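Last updated: 15th November

Internet Music and Fan Culture — class notes, unit 4
How a sound travels: the Mabaso loop

Rough notes, typed up fast. Not a replacement for coming to class. Reading packet has the longer version of the middle part.

Start with terms because people mixed them up on the quiz.

Sound = the clip itself, the audio people attach to their posts. Post = one use of it. Carrier = the account that takes the sound from one group of people to another. Carrier does not have to be big. Please stop writing "influencer" when you mean carrier, they overlap sometimes and that's all.

Origin vs. first hit. Origin is where the audio was recorded or made. First hit is the first post that gets passed around by people who don't know the poster. Can be months apart. Most news write-ups only find the first hit and call it the origin.

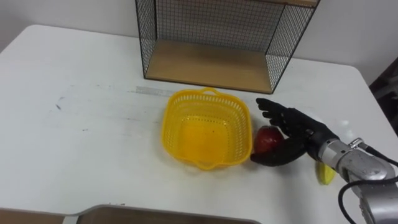
White table, wire rack at the back.

The case

Mabaso is a short marimba and whistle loop. Background sound from a street market video out of Vudasmont, somebody selling phone cases off a cart, the speaker on the cart playing it. The uploader wasn't trying to share music. Video sat there with hardly any plays. Then a bedroom producer ripped the loop, pitched it up, put a kick under it and posted it to Proser with one word for a title — the word painted on the side of the cart. That word became the name of everything after.

Things to notice:
- the title had no meaning to most of the people repeating it
- easy to spell, easy to shout
- comments filled up with the word alone, no sentence around it
- the people asking "what is this" pushed it further than the people who liked it

Last one is the important one. A question is a comment, and the app treats a comment as a comment. Confusion counts as interest. We talked about this in the unit on comment floods, go back and look if you missed it.

Counts from the class archive (Proser only, public posts, hand checked): 578 posts using the sound in week one. Week two, 836. Week three, 1,419. Then it drops off a cliff. Our week three number includes reposts of the Grindden set so be carefull comparing it with week one. I'd trust the shape of the curve more than any single number in it.

The Grindden set

Grindden is a club night with a live stream. Resident dropped the loop in between two tracks, no intro. Crowd already knew it and yelled the word. That clip — just the yell, you can barely hear the loop — is the one most people outside the scene saw first. So for them the "sound" was a crowd shouting and the music came second.

After that, DJs with no link to the scene started posting the word. No music, no clip. Just the word and a link to tour dates. Class was split on whether that is joining in or using it. Write down which side you were on, there's a short answer on it.

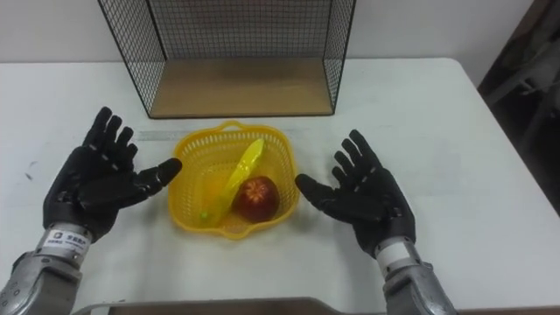 Basket with a toy banana and a red apple.

Three kinds of posts (rough sorting, some fit in two)

1. Makers. New version of the loop. Slowed, sped up, drum and bass, a choir one, one played on glass bottles. Smallest group by far, and they stayed longest.

2. Players. Use the sound under something else. Cooking, pets, bus rides. The loop is just the clock for the joke, punchline lands on the whistle.

3. Namers. Type the word. That's it. Under a football result, under a weather warning, under a celebrity's vacation photos. Biggest group, gone first.

When the namers leave, the counts crash and write-ups say the trend is dead. But makers were still putting out versions in November. "Dead" depends on who you are counting. This will be on the final in some form.

Credit

Who gets named? Ripped version had no credit to the market video. Later versions credited the ripper. By week three most of them credited nobody or credited Grindden, who made nothing, they played it. The marimba part probably came off an old tape or a sample pack and we never found it. If you find it tell me, I mean it.

Questions we ran out of time for:
Does the cart guy get anything? Should he?
Is naming the place in the title enough of a credit if no person is named?
What about the uploader, who only owned the phone?

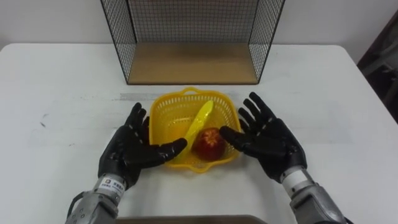
One comment on the course page argued that week one was over already by the time our archive starts, that the pitched up version had been going around in private group chats well before Proser and we are calling it a beginning only because it's the first part we can see. Fair. Group chats are closed to us and we can't count them. In your paper say so in one line, "public posts only," and move on, don't spend a page on it.

Some of you also asked if a loop with no words would have spread the same without the title. Can't test it. Look at the glass bottle version though, posted under a different title, same audio base, went nowhere untill somebody put the word in the comments.

For next time

Read the packet section on crowd noise as content. Pick one sound of your own, any app, and fill in the sheet: origin if you can get it, first hit, one carrier, one post of each kind. Screenshots ok. No sounds from this year's big list, everybody does those and I have read enough of them.

Papers go in the online folder, file name starts with your section number.

12 comments | 3 shares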